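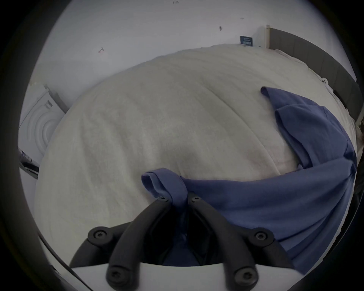

Wäsche auf dem Bett falten: so wird aus dem Haufen ein Stapel

Ich falte seit Jahren auf dem Bett und möchte es gar nicht mehr anders haben! Der Küchentisch ist zu schmal, auf dem Bügelbrett rutscht alles weg, und auf dem Sofa sitzt immer jemand. Das Bett dagegen hat Platz, ist weich, und man kann ein Hemd in voller Länge auslegen, ohne dass ein Ärmel auf den Boden hängt. Ein paar Dinge habe ich mir über die Zeit angewöhnt, und die schreibe ich jetzt endlich einmal zusammen.

Zuerst die Unterlage

Eine dicke Bettdecke ist gemütlich, zum Falten aber tückisch. Wo sie sich wölbt, rollt der Stoff zur Seite, und die Knopfleiste wird schief. Ich streiche die Decke deshalb vorher mit beiden Unterarmen von der Mitte nach außen flach (das dauert keine Minute). Wer eine sehr bauschige Winterdecke hat, klappt sie am besten ganz zum Fußende und faltet auf dem Laken. Oder man legt ein großes Handtuch darüber, glatt gezogen und an einer Seite unter die Matratze gesteckt. Das hält wunderbar, auch bei rutschigen Blusen.

Bei Steppdecken gibt es noch einen kleinen Trick, den ich sehr mag: Die Nähte sind ein prima Lineal! Wenn sie gerade verlaufen, lege ich die Seitennaht vom Hemd einfach daran an und sehe sofort, ob es krumm liegt.

Baumwollhemden ohne Bügeln

Bei Hemden und Hemdblusen aus Baumwolle zählt der Moment. Ich hole sie von der Leine, wenn sie sich gerade noch ein ganz kleines bisschen klamm anfühlen, und schüttle sie zweimal kräftig aus, einmal am Kragen gehalten und einmal am Saum. Danach kommen sie auf den Bügel, ungefähr 15 Minuten am offenen Fenster, und erst dann aufs Bett. Klamm in den Schrank darf nichts, sonst riecht es nach einer Woche nach Keller.

Ganz wichtig sind mir die Ärmel. Umgekrempelte Manschetten rolle ich immer vollständig auf, am liebsten schon vor dem Waschen. Bleibt so eine Rolle drin, trocknet sie langsamer als der Rest, und der Knick ist hartnäckiger als jede Kragenfalte. Wer es vergessen hat: Manschette mit den Fingern leicht anfeuchten, glatt ziehen, zwischen den Handflächen pressen. Bei meinem Lieblingshemd reicht das fast immer.

So falte ich ein Hemd

Den obersten Knopf, den dritten und den untersten schließen, mehr braucht es nicht. Das Hemd mit der Knopfleiste nach unten hinlegen und an beiden Seitennähten gleichzeitig ziehen, bis der Rücken glatt ist.

Die rechte Seite zur Mitte klappen, etwa bis unter den Kragenrand, und den Ärmel gerade nach unten legen. Mit der linken Seite genauso. Jetzt hat man einen langen Streifen. Den Saum eine Handbreit hochschlagen, dann das Ganze noch einmal auf die Hälfte, umdrehen, Kragen zurechtzupfen, fertig!

Lange Herrenhemden drittele ich lieber, sonst werden sie für meine Fächer zu hoch. Die sind nämlich nur 40 cm tief, und was vorne übersteht, klemmt in der Schiebetür. Den Schrank habe ich beim Umzug in der Jelutano-Siedlung übernommen und seitdem meine ganze Falttechnik nach ihm ausgerichtet.

Anfassen, wo es stabil ist

Das klingt banal, hat bei mir aber viel verändert: Stoff immer an einer Naht oder Kante greifen, am Kragen, am Saum, an der Schulternaht. Wer mitten in die Fläche fasst und zieht, macht sich lauter neue Knitter hinein und verzieht mit der Zeit auch den Stoff. Den Kniff habe ich von Petrică Pascu, bei dem ich früher in der Änderungsschneiderei ausgeholfen habe. Er hat jedes Hemd an der Schulternaht hochgenommen, kurz fallen lassen, und es hing gerade. Ich bekomme es bis heute nicht so elegant hin wie er, aber es wird!

Farben, die abfärben können

Helle Bettwäsche und neue blaue Kleidung vertragen sich nicht unbedingt. Bei einem frischen Jeanshemd lege ich die ersten paar Wäschen lang ein altes Laken unter, vor allem wenn es noch klamm ist. Zum Testen ein weißes Taschentuch anfeuchten und innen am Saum reiben. Bleibt es weiß, kann das Hemd ohne Bedenken aufs Bett.

Reihenfolge beim Falten

Ich fange mit den großen Teilen an, weil der Berg dann so herrlich schnell schrumpft. Also Bettwäsche und Handtücher, danach Hosen, Hemden, T-Shirts und ganz zuletzt die Socken. Die Stapel baue ich am Fußende auf, sortiert nach Schrankfach. So trage ich jeden Stapel genau einmal. Was geflickt werden muss oder wo ein Knopf wackelt, kommt gleich über die Stuhllehne und gar nicht erst in den Stapel.

Und wenn nur ein einzelnes Hemd auf dem Bett herumliegt, weil man sich morgens anders entschieden hat? Sofort entscheiden: Bügel oder Wäschekorb. Noch einmal tragbare Sachen hängen bei mir an einem Haken hinter der Tür, höchstens 3 Teile. Beim vierten muss eins weichen.

Im Oktober, wenn die dicken Pullover wieder herauskommen, falte ich sie übrigens genauso, nur ohne Knöpfe und mit einem Bogen Seidenpapier in der Mitte. Pullover bitte nie auf den Bügel, sonst bekommen sie diese kleinen Hörner an den Schultern!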